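Lindum Produce and Tote Set: Data Card
Version of Fri 16 August

1. Summary

The Lindum set documents a small household activity: play vegetables are moved between an open serving container and a cloth tote bag on a covered tabletop. It was assembled for groups that study how everyday packing and unpacking is arranged, and for teachers who need plain material on sorting and putting away. The release contains 2,000 still pictures in 15 folders, one folder per session. Of these, 642 have been given written labels by hand. The remainder are supplied without labels.

2. The objects

Three kinds of object make up the activity: the produce, the container and the bag. The produce is toy food throughout. It was chosen over fresh vegetables so that size and color would stay constant between sessions, and because it can be wiped clean and stored.

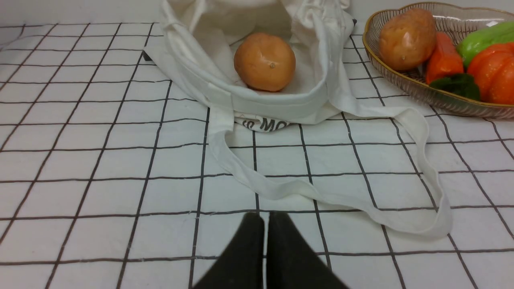 Cloth bags change shape each time they are handled, and users of the set should expect this to affect the labels more than any other factor. A stiff box has one opening of fixed size. A tote may stand, slump or lie on its side, as it does where the round potato rests just inside the hemmed opening, and the long handles may come to rest well out on the table. The label "in bag" is applied when an item is within the rim of the opening, whether or not the fabric covers it. Printed lettering on the bag is not labeled and should not be used to judge which way the bag is turned.

The container is labeled as "basket" in all folders. Earlier drafts used "bowl" in some folders and "basket" in others, and the two terms were merged in February at the request of Dillo, which maintains the word list. Older copies of the label file may still contain both.

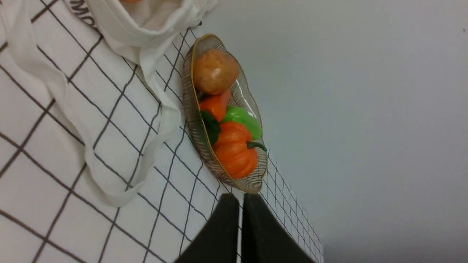
Items are named by kind only: potato, carrot, pepper, pumpkin. Peppers carry a color as a second field. Where an item is partly hidden by cloth or by another item, the name is given if the kind can be told from what remains in view; otherwise the entry reads "unknown". Leafy tops are counted with the vegetable to which they belong and do not receive a separate entry.

3. The table surface

The tabletop covering is white with a grid of thin dark lines. The grid is decorative. It has not been measured, and it should not be used as a scale - the covering is not perfectly flat, and its lines are wavy in places. Small marks on it have been left as they are in every picture.
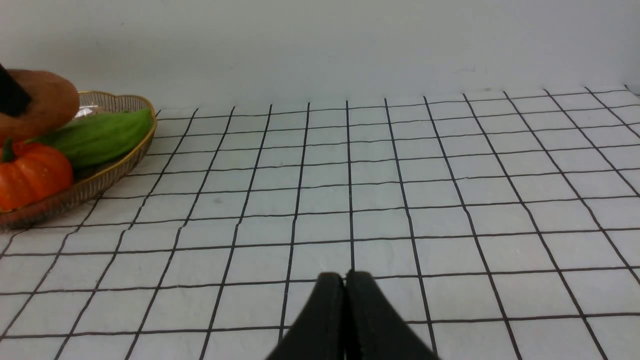 Mac Suibhne wrote after the first release that the grid had misled two readers into treating the covering as tile, and asked that the surface field say "patterned" and nothing more. The change has been adopted. The same letter recommended that the position of the basket be recorded in words (left, center, right) in place of grid squares, and this was also accepted.

4. Known limits

The set shows one kind of activity in one kind of setting. Light and background vary little. Round items are more common than long ones, and 443 of the labeled pictures include the pumpkin, so any count of produce by kind will lean in that direction. 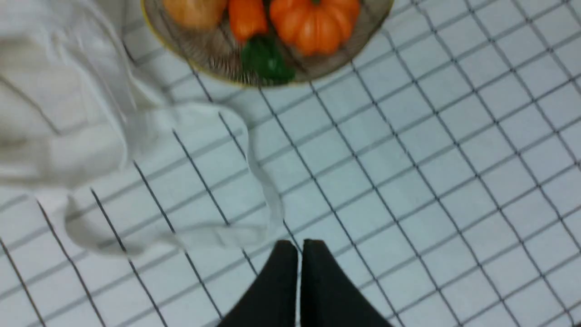
Entries for orange and tan items deserve a second check. The color names were assigned by eye, and a rounded tan item near the rim of the basket may have been entered as a potato in one folder and as an onion in another. Corrections may be sent to the address in the contact file. Please give the folder number, the present label and the proposed one.

5. Storage and terms

Copies are held by Lindum and by Clokon. The set may be used for teaching and study at no charge, provided that this card is kept with the files. Altered label files must be given a new name before they are shared.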